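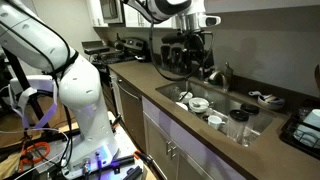

Aus der Softwareecke: Der Planer hält Klarplastik jetzt nicht mehr für Luft

Seit dem 9. Oktober läuft auf beiden Armen in der Küche der neue Zweig von Ploturness, und wer in den letzten Wochen das Vergnügen hatte, dem alten beim Nachdenken zuzusehen, wird den Unterschied bemerken. Der alte plante eine Bahn zum Spülbecken, verwarf sie, plante dieselbe noch einmal und meldete dann Erfolg, ohne sich bewegt zu haben. Formal war daran nichts auszusetzen.

Geändert haben wir vor allem zwei Dinge. Die Wahrnehmung liefert jetzt zu jedem Objekt im Becken eine Unsicherheit mit, und der Planer liest sie sogar. Weiße Schalen, die ineinander stehen, waren bisher ein einziges weißes Etwas mit wechselndem Rand. Durchsichtige Behälter mit schwarzem Deckel waren ein Deckel, der aus unbekannten Gründen schwebte. Skerska, unser Segmentierungsmodul, schätzt den Körper unter dem Deckel nun mit und trägt ihn als Sperrvolumen ein — etwas zu dick, aber das ist uns lieber als umgekehrt.

Zweitens der Kabelpuffer. Das Kollisionsmodell kannte bis Mai keine Kabel, die Arme haben aber welche. Jetzt hängt an jedem Segment eine Hülle, die mit dem Gelenkwinkel wächst. Die Planung dauert dadurch im Mittel roughly 40 Millisekunden länger. Beschwerden bitte als Ticket, am liebsten unter 2505, das ist ohnehin schon unleserlich.

Offen bleibt der Edelstahl. Ein spiegelndes Becken erzeugt im Tiefenbild ein zweites Becken weiter unten, und Ploturness würde dort gern abwaschen. Stakeck filtert das vorerst mit einer fest eingetragenen Bodenebene. Wer die Arbeitsplatte verschiebt, trägt bitte die neue Höhe ein.

Der Zweig heißt intern Vigfúsdóttir, die Umlautdebatte im Build-Skript ist beendet, der Akzent hat gewonnen. Zum Aktualisieren den Planer anhalten, Konfiguration neu ziehen, Handkamera neu kalibrieren. Die alten Kalibrierdateien werden noch geladen und stimmen nicht.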